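Bracelet sort, finally

Quick one tonight, dinner is late already.

So the bracelets. I've been meaning to go through them since March and they kept getting dumped back in the drawer in one big knot. Red cord caught round everything. Took me 20 minutes just to get the first few apart, and that was with a pin and some swearing.

Did it on the bed in the end. Striped sheet, good light, nothing rolls away. Mostly. The red braided ones first - I have more than one with a gold-colored charm and I can never tell them apart until I'm already out the door. Then the glass-looking beads, the blue and green and red ones, which I'd forgotten I even liked. And the little tan speckly stretch one. Too small for me now but it's staying.
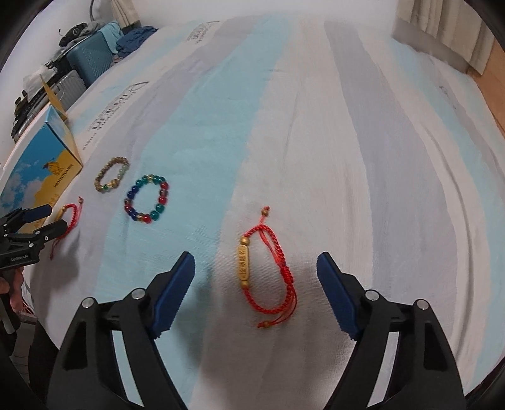 Vira Nazarenko wrote under my last post that red cord should never be stored in a heap, it frays at the knots first, and that she lays hers flat on a strip of felt and rolls the whole thing up like a sleeping bag. She also thinks stretch bracelets shouldn't hang on hooks, the elastic goes slack. Ok Vira, noted. Hooks are off the list.

No felt in the house so I cut up an old pillowcase. Works fine? Will see in a month. The rolls are going in a shoebox for now, cords one side and beads the other. I did look at a jewelry tray from Lemenell, very pretty, lots of tiny compartments, but I know me and teh compartments would be full of hair ties by Sunday.

Still to do - earrings, and the chain that has been tangled so long I think its one solid object. If anyone has a trick for fine chains leave it in the comments. Not the baby powder one, I tried that, powder everywhere.

Ok, the rice is boiling over, bye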